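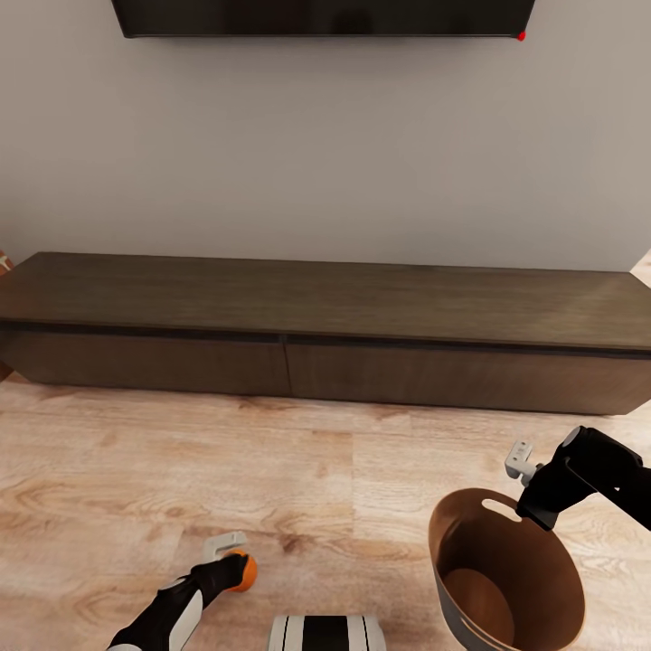
Let the Simulator Count
Opinion -- 8/26/20

The Anbridge school robotics program enters its new year with a question left over from the last one: whether work done entirely in simulation should count toward a student's standing in the club and toward selection for the Iltska competition. The present rules say that it does not. They were written when a season meant a bench, a box of motors and a practice field, and they should be changed before teams are named in September.

The tidying exercise is a fair test of the matter. Students program a simulated two-armed robot in a living room, in front of a low TV console, with a small orange ball in one gripper and the rim of a bucket in the other. A child of three understands the job. Writing it down for a machine is another thing. The student must decide which arm moves first, how far the bucket may tip, and what the robot should do if the ball is not where the program expects it to be.

Under the old arrangement, a team of nine shared one machine, and most members spent most meetings waiting for it. Those who were quick to speak up drove the robot; the others kept notes. In the Tikau simulator every member runs every attempt, and a failed attempt costs only the time needed to start again. The club's log for last season holds 4,000 runs of this one exercise. No physical arm in the program's possession would have survived that schedule.

The objections deserve a proper answer. A simulated floor has no grit on it, and a simulated cable never works itself free. Students who have never stripped a screw are missing part of the trade, and judges are right to ask about it. The Ezzat workshop should therefore remain a requirement, with at least eight sessions at the bench for each student before the competition. It does not follow that the remaining hours are worth nothing. A program that is careless in simulation will be careless on the bench, and the bench is a poor place to find that out.

There is also the matter of who is able to take part. Students who ride the late bus, or who look after younger children in the afternoon, cannot stay for long build sessions. They can work through a grasping problem at a library computer -- and several did so last season, without receiving credit for it.

The program should record simulator work in the same log as bench work, grade both by the same written standard, and require each student to explain the code aloud to a mentor. That last step would answer the complaint that work done at home may not be the student's own. It would also give the quieter members a regular occasion to be heard.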